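Kitchen Reset Attendant (Casual), Paswood Serviced Apartments

Employer: Plondarance
Position type: Casual, with the option of permanent part-time after probation
Reports to: Raquel Torres, Site Operations
Positions available: 4
Posted: May 2, 2023

Position summary

Plondarance manages kitchen fit-out and turnover for short-stay apartments at the Paswood building. The Kitchen Reset Attendant returns each kitchen to its listed condition between stays. The work covers the sink and counter, hand washing of dishes and utensils left by the previous occupant, restocking of consumables, and a written check of taps and drains. Bathrooms, linen and floors are handled under a separate contract by Irnance and are outside the scope of this role.

A full-time equivalent load is 67 kitchens per fortnight. Casual staff are rostered for a portion of that load according to availability.

Duties

1. Clear the sink basin and sort contents into glassware, crockery, metal utensils and wooden utensils. Glass items are washed first and separately.

2. Wash by hand. Apartments of the Cao layout have no dishwasher. Wooden chopsticks and spoons are not to be soaked and must be dried upright before they go back in the drawer.

3. Clean the basin, rim and drain. Stainless steel is wiped in the direction of the grain with a non-abrasive pad. Chlorine-based products are not permitted on steel surfaces.

4. Reset the back of the counter. Pump bottle, sponge holder and tray stay against the wall to the left of the sink. Used cloths go in the laundry bag and are replaced with one folded cloth.

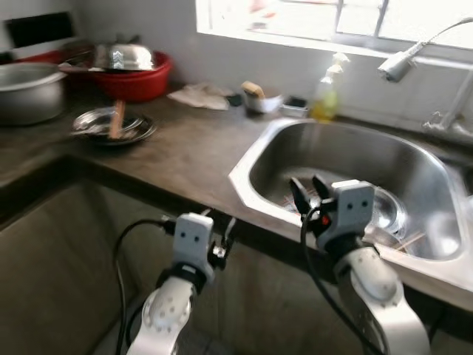 5. Check the tap and the wall fitting for drips at the joints. Run the water for 7 seconds, close the tap and inspect again. Record any fault on the unit sheet. Attendants do not adjust valves or tighten fittings.

6. Top up dish soap to the shoulder of the bottle. Replace the sponge at every turnover, regardless of condition.

7. Complete the unit sheet and leave the duplicate in the key cabinet before moving to the next apartment.

Conditions of work

Shifts start at 10:00 and finish when the allocated units have been signed off, normally mid-afternoon. Work is performed standing, with frequent forward reach over a deep single-bowl sink. Nitrile gloves, aprons and anti-fatigue mats are supplied. Enclosed, slip-resistant footwear is required and is supplied by the employee.

Pay is by the hour and not by the unit. Travel time between floors counts as paid time. Travel to and from the building does not. Casual loading is included in the posted rate, which will be confirmed in writing with any offer. Weekend penalties apply.

Selection criteria

Essential:
Ability to follow a written procedure in fixed order
Legible handwriting in English
No known sensitivity to household detergents
Current right to work
Availability for at least four shifts per fortnight, including the December peak

Desirable:
Previous work in commercial dishwashing, housekeeping or aged care kitchens
Familiarity with safety data sheets and dilution labelling

A driver's licence is not required. Secure bicycle storage is available at basement level.

Selection process

Shortlisted applicants will attend a paid practical trial of two kitchens, carried out alongside a current attendant. Trials are assessed on sequence, finish and the accuracy of the unit sheet. Speed is not scored at this stage. Two referees will be contacted after the trial.

How to apply

Send a résumé and a brief covering note of no more than one page, quoting reference 833 in the subject line. State your available days and your earliest start date. Enquiries about duties should be directed to Raquel Torres. Enquiries about pay and rostering should be directed to Wycliffe Nzioka in the Plondarance office.

Applications are reviewed in order of receipt, and the listing will be withdrawn once all positions are filled.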